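Setting Up a Quiet Corner at Home (and Keeping It Nice)

I've been sitting for twenty minutes every morning since March, and I have opinions now! Mostly about floors, candles and squeaky chairs.

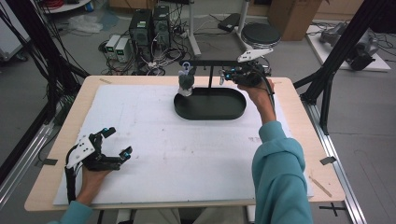 You don't need a spare room. My first spot was the end of the upstairs hall, next to the linen closet, and I got more peace out of that hall than out of some very pretty retreat houses. What you do need is a place you don't have to clear off first. If you have to move a stack of mail every time you want to pray or meditate, you'll skip it. I did, for years.

Pick the spot by ear

Sit in a few places around the house at the hour you plan to use, with your eyes shut, and just listen. I was all set on the sunny end of the dining room until I tried it at 6 a.m. and found out the refrigerator hums straight through that wall. A folded bath towel behind a rattling picture does wonders, and so do stick-on felt dots on the corners of a frame. For a humming fridge, check that it's level and not touching the cabinet. Mine was touching!

Fix the squeak

My neighbor Arlindo Amaral taught me this one. Sprinkle talcum or baby powder along the crack between the squeaky boards, lay a cloth over it and walk back and forth a few times, then sweep up what's left. It won't fix a loose board, but it quiets one that's rubbing. He uses the same powder on a creaky bench, right down in the joints. Wipe the floor well afterward, as powder on wood is slick under socks.

Candles

Trim the wick to a quarter inch before every lighting. Let a jar candle melt all the way across the first time or it will tunnel forever after. If you've got wax on a tablecloth, put it in the freezer for an hour, crack off what you can with a spoon, then lay a brown paper bag on top and press with a warm iron (no steam). Keep shifting to a clean part of the bag. I got a whole puddle of beeswax out of my grandmother's runner this way and I was so pleased I called my sister.

For brass candlesticks, hot water and dish soap first. Then a paste of lemon juice and baking soda on a soft rag, rinse, and dry right away. Skip this on lacquered brass, which only wants a damp cloth.

Old books

I keep a little hymnbook from 1826 on my shelf, and it taught me the hard way about damp. Stand books upright, not crammed, and leave a finger's width behind them for air. A musty one can go in a lidded box with an open dish of baking soda beside it (beside, not on!) for a week or so. Never wipe leather with furniture polish. A dry, soft paintbrush along the top edge gets the dust off beautifully.

Cushions

Buckwheat hulls are my favorite filling, and they can't be washed. Pour them into a pillowcase, tie it shut, wash the empty cover, and let it dry completely before refilling. A funnel cut from a milk jug saves you chasing hulls under the couch until Christmas. Take a cup or two out if your knees are higher than your hips... no wait, add a cup or two! You want the hips up.

The timer

Put the phone in another room, even if you use it as your timer. Mine goes under a pillow on the bed with the chime turned up, and it sounds like a bell from across a field. I love it.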